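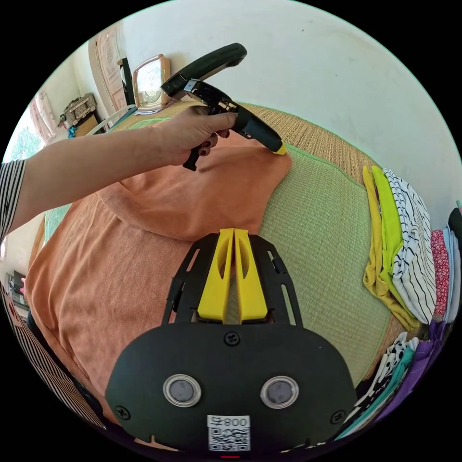
Monday, after lunch. Spent it on laundry again and I'm not convinced any of it was worth doing. The folding video has over 4,000 likes and swears by thirds: long side in, long side in, then roll. I tried it on the orange towel. Thirds of what, though? Terry cloth has no interest in a straight line. One edge always ends up longer and the middle puffs up like bread.

The clothes were easier. They stack, they stay stacked, fine. The straw mat is nice to fold on, I'll give it that, though I still doubt it keeps anyone cool in summer like the Hivholm store claimed. 60 bucks for a mat.
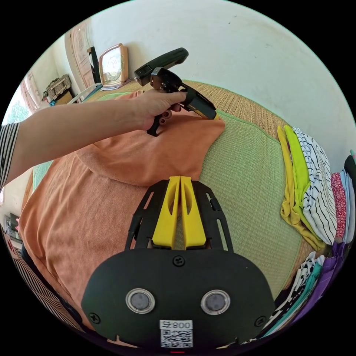
Second try I went for halves, the way I've done it all my life. It took less thinking and fits the shelf just as well, as far as I can tell. The video says halves "wear out the fibers." Says who?

Sheets tomorrow — if I can face the fitted one. Also need to get detergent, the plain kind, and return the Kernwood hangers.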